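Small Kitchen Counter FAQ: Drawers, Dish Racks, Mug Trees and the Rest

I get the same handful of questions every time I post about my kitchen counter, so I've finally put the answers on one page. A bit about me first. I rent, I have one decent stretch of surface to work on, and I've rearranged it more times than I'd like to admit. I'm no professional organizer, I just really enjoy this stuff (probably too much!). I update the page when something new comes in, and the last big tidy-up of these answers was in May.

Where do I even start if my counter is a mess?

Take everything off. I know, I know, every article says it, but do it anyway, and do it on a Monday evening or some other time when you aren't about to cook for six people. Then put back only what you used in the last week. The toaster oven went back in my first round and the blender didn't, and I haven't missed the blender once. Give yourself 30 minutes and stop when they're up, even if there's a pile left on the floor. The pile will tell you something by the weekend.

Why a little drawer cabinet on the counter? Doesn't it eat up space?

It does eat space, and I still wouldn't give it up. My wall cabinets are high and deep and I lose things in them. With a small wooden cabinet out on the surface, I've got shallow storage at hand height plus a flat top. The trick is to keep the drawers nearly empty. The top one gets something small and boxy that I reach for all the time, and that's it. Once a drawer has a "miscellaneous" layer in it you've built a second junk drawer, and everybody already has one of those.

Look for handles you can hook your fingers around. Mine are black metal, and I can get one open with the tips of two fingers when my hands are covered in flour. Knobs look sweeter but they're hopeless with greasy hands.

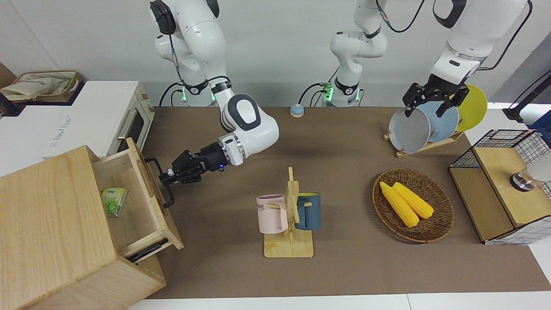 Yung-ching Wan wrote in to disagree about the nearly empty drawers: if a drawer only has one thing in it, you don't need the drawer, and a row of hooks under the shelf would give you the counter back. Fair point, and I did try hooks. They were great for measuring spoons and no use at all for anything in a packet, so the cabinet stayed. But if most of your small stuff has a hole in the handle, listen to Yung-ching and not to me.

Can I keep things on top of the toaster oven?

Check your manual before you do anything, because ovens differ a lot and some of them get really hot on top. My own rule is that nothing stays up there while it's on. When it's off and cooled down, a light basket is fine, and I like a woven one for cloths since I can lift the whole thing away with one hand before I switch the oven on. If you're the kind of person who forgets (I've lived with two of them), just find the basket another home.

Which way should the oven door face?

Toward wherever you have room to set down a hot tray! I had mine facing the wall end for months because it looked neater, and every single slice of toast was a little gymnastics routine. Open the door all the way before you settle on a spot and make sure it doesn't bump into anything. Same goes for drawers — pull them out fully and see what they hit.

Dish rack: wood, metal or plastic?

I'm a wood person. A low wooden stand for plates looks nice enough to leave out, and plates standing on edge take up so much less room than a stack. The downside is that wood hates sitting in water. Shake the plates off first, tip the rack up on its end once a week so it can dry underneath, and rub in a little food-safe oil when it starts to look thirsty. I got mine secondhand from a shop called Garkora and it was gray and sad, and an afternoon of sanding sorted it right out.

Metal is tougher and plastic is cheaper. If your kitchen is damp and you can't open a window, go with metal.

Do you store plates in the rack permanently?

The everyday ones, yes. I keep a gray one, a light blue one and a yellow one going, and the rest of the set lives in the cupboard. When the plates are different colors, everyone in the house knows whose is whose and suddenly washing up gets done. Juraj Oravec asked whether they get dusty. Not if you use them every day, and that's sort of the test of whether they should be out.

Is a mug tree worth it?

I was such a skeptic, and now I recommend them to everyone. It goes upward instead of outward, so you're giving up a footprint not much bigger than one mug. Get one with a square, heavy base and give it a wobble in the store. And please don't load it up on one side only, hang your first mug, then hang the next one across from it.
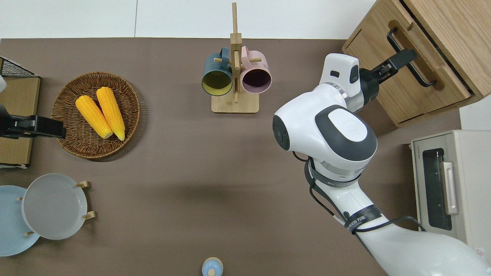

I'd also say don't fill every peg. A tree with every peg taken is a pain, you go for one mug and knock its neighbor, and that's how I lost my favorite. I hang the ones I drink from and leave gaps. Mugs with a different color on the inside are a small weakness of mine, and a tree is a good way to get to see them.

How much should I spend?

Less than you think. I set myself a limit of up to $50 for the whole counter and came in under it by buying used. The one thing I'd pay properly for is the drawer cabinet, as cheap runners stick and then you stop using the drawer.

How do you keep it that way?

Wipe down at night, put the cloths back in their basket, mugs back on the tree. Kwok-wai Au asked if I ever skip it. Of course I do! Then I do it in the morning with my coffee, grumbling.

Can I send you a question?

Please do, the form is at the bottom of the site. I read them all, though I'm slow in the summer.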